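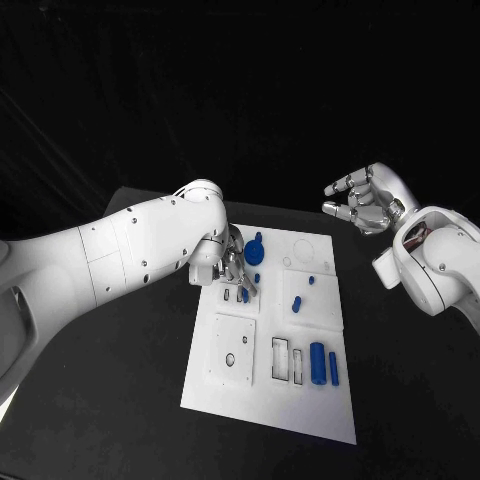

Counting Hands at the Altar

My church in Elby has a number it likes to quote. The number is 491, and it is how many people made "a decision for Christ" at our events last year. It was read from the stage in January, it went into the mailing that asked for money in February, and I have now heard it in three separate sermons. People clap when they hear it. I clapped the first time.

Elby is not a big town. Our sanctuary seats fewer people than that, and on a normal weekend you can find a whole row to yourself. So I asked what I thought was a simple question. Where are they?

I asked Barrett Strickland, who runs outreach for us and who I like a great deal. He told me that the count comes from raised hands and filled-out cards, added up across the fall revival, the two youth weekends and the outdoor service by the Rosenthal fields. He was open about it. A person who raised a hand on the first night and again on the third night is two decisions. A kid who goes forward at both youth weekends is two more. Cards with no name on them are counted, because, as Barrett put it, God knows the name.

I'm sure He does. I still wanted to know how many of the people on those cards had been visited, or baptized, or had come back for so much as a cup of coffee. Barrett went and looked, which I give him credit for. Cards with a name and a working phone number came to 131. Of those, seven people are in a small group today.

Seven is good news, and I want to say that before anybody writes to me. I know two of the seven. One of them prays with more plain honesty than I have managed in thirty years of trying. If the whole fall revival had been held for that one man, it would have been worth the folding chairs. What bothers me is that we had a true thing to tell and we told a bigger one.

I have heard the defenses. The first is that we plant the seed and somebody else waters it, and that a hand raised in our tent may bear fruit in another church ten years on. It may. First Corinthians 3 says something close to that, and I believe it. But Paul says it to stop the Corinthians from bragging about who planted what. He is not giving them permission to report the seeds as a harvest.

The second defense is that the book of Acts counts. Three thousand were added at Pentecost, and Luke thought it worth writing down. Fine. Look at what comes right after, though. They devoted themselves to the apostles' teaching, to fellowship, to the breaking of bread and to prayer. They sold what they had and ate in each other's houses. Luke's three thousand had been baptized, and they had somewhere to be the next morning. I would be glad to use his method.

The third defense is the one I have the most trouble with, and it came from my friend Yolanda Dunleavy over lunch. She said that big numbers give people courage. Folks in a small town church feel outnumbered and tired, and when they hear that hundreds came forward they go home and invite a neighbor. She said I was going to take that away from them over bookkeeping.

I've thought about it a lot. I do think the number cheers people up. I also watched what it did last fall. On the final night of the revival the speaker had gotten a modest response, and he kept the music going. He asked for hands again. He asked anyone who had ever doubted to raise a hand, then anyone who wanted to be closer to God than they were that morning. Well, who doesn't? I nearly put mine up. There were deacons with their hands up. Somebody at the back was keeping a tally.

That is where a number like ours ends up. Once it's the thing you report, it becomes the thing you work toward, and there is always one more way to phrase the question. The teenager next to me was crying, and I don't know what she believed she had agreed to. I don't think she was told. She filled out a card. I went home bothered that she might spend the next few years thinking she had tried Jesus and that He was a loud song and a form.

Now the fall team has set a goal for this year, and the goal is 1000. It is printed on a banner. I asked who came up with it and was told it had been "laid on the team's heart." I'm a skeptical man, and I will admit that round numbers make me more so. The Lord who sent Gideon's men home until there were three hundred left has not, in my reading, shown much interest in zeros.

I would feel better about the banner if I saw the same energy at the other end. Hamisi Odera has been asking since last spring for four or five couples to meet with new believers through their first year. He would take them through Mark, answer their questions, help them find a ride. He has one couple, and they are both past seventy. Meanwhile the sign-up sheet for the stage and sound crew had to have a second page stapled to it.

I don't want the revival canceled. I came to faith at one, in a hot building in Evard, with a piano out of tune and a preacher who went on too long. But before that preacher left town he wrote down my name, and he gave it to a farmer named Arlo Dvorak, and Arlo drove out to my parents' place every week for a year and a half. He was not an exciting man. He read slowly and he fell asleep once during prayer. I'm in church now on account of Arlo, and I doubt he showed up in anyone's report.

So I have a few requests for the fall team, and I've already made them in person. Count a person once. Don't count a card you can't follow up. When you read a number from the stage, say what it's a number of — hands, cards, baptisms, whatever it is. Ask one clear question at the invitation and then let the music stop. And before a single flyer is printed, get Hamisi his couples.

Barrett says he'll bring up the first two. On the banner he just laughed and said it was already paid for. My wife and I have put our names down with Hamisi, which makes two couples, and we start on Mark with a young man from the Rosenthal service as soon as he gets his new work schedule.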